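We use cookies to remember your page settings. By continuing to browse this site you agree to our use of cookies. OK / Read more

Section 4. Folding from the basket

You've got the dry load, you've got the basket, and now comes the best part of the whole Kullusard home laundry guide. Folding! If you skipped Section 3 (sorting before the wash), go back and at least read the note on reds and whites, as it will save you a lot of digging later.

4.1 Setting up

1. Choose a soft, flat spot at seat height or a little higher. A couch cushion works beautifully, and so does a made bed. The Yammine folding board (page 12) can go on top if you like a hard surface for shirts.

2. Wipe or brush the spot down first. Crumbs love a clean white towel.

3. Put the basket on the side you like to reach from, with the long edge facing you, close enough that you can lift a shirt straight across without it touching the floor.

4. Leave the far corner of the couch free for finished stacks. Work toward yourself from there -- you'll have more room than you expect.

NOTE: A basket with holes in the sides lets leftover warmth out, so clothes can wait in it a while. Even so, try to fold within 48 minutes of the dryer stopping. Cotton is so much easier while it's still a bit warm!

CAUTION: Never fold anything that feels damp at the seams or collar. Hang it for an hour and come back to it.

4.2 Shirts

5. Pull out one piece at a time. Take hold of it by a collar, a cuff or a bit of trim, and lift slowly so the rest of the load stays put.

6. Give it one good shake, away from lamps and drinks.

7. Lay it face down and smooth it from the middle out with flat hands. Take your time here, this step does most of the work.

8. Fold one side in to the middle of the back, sleeve and all, then lay the sleeve straight down. Repeat on the other side.

9. Bring the hem up to the shoulders and turn the shirt over. For narrow drawers like the Lorach, fold in thirds instead.
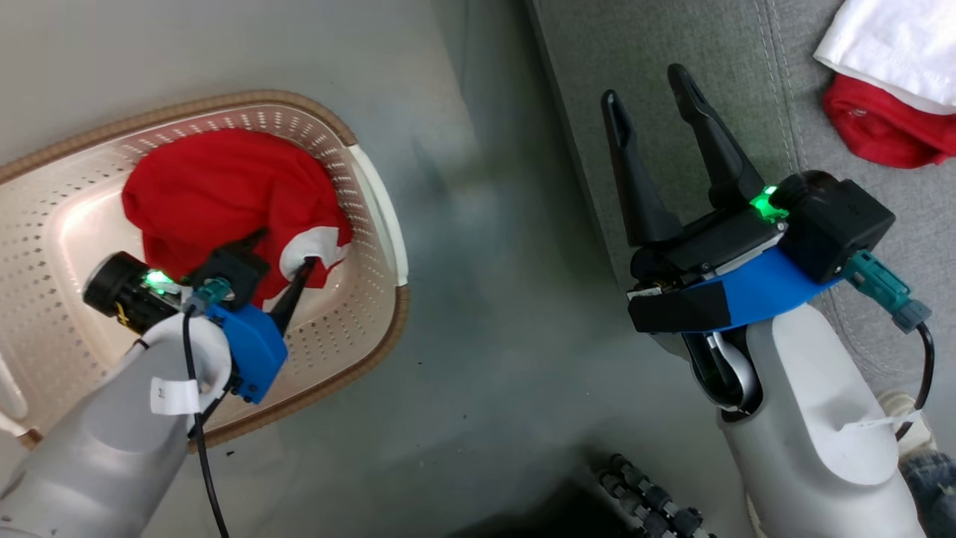

10. Set the folded piece on its stack and go back for the next one. Keep stacks to 9 shirts or fewer, or they start to lean.

4.3 Cloths and small pieces

11. Fold cloths in half, then in half again, with the edges lined up on the side nearest you. Big ones can take a third fold.

12. Keep whites and reds in separate stacks if the reds are new. Most new reds settle down after a few washes, but a slightly damp one can still leave a pink mark on whatever sits against it.

NOTE: If something has gone back to a crumple while you were working, just shake it out and start again from step 7. It takes seconds.

CAUTION: Don't press stacks down to make them fit the drawer. You'll fold in creases that only an iron will get out.

For sweaters and anything knitted, go to Section 5.

Kullusard Home Guides, revised November 2005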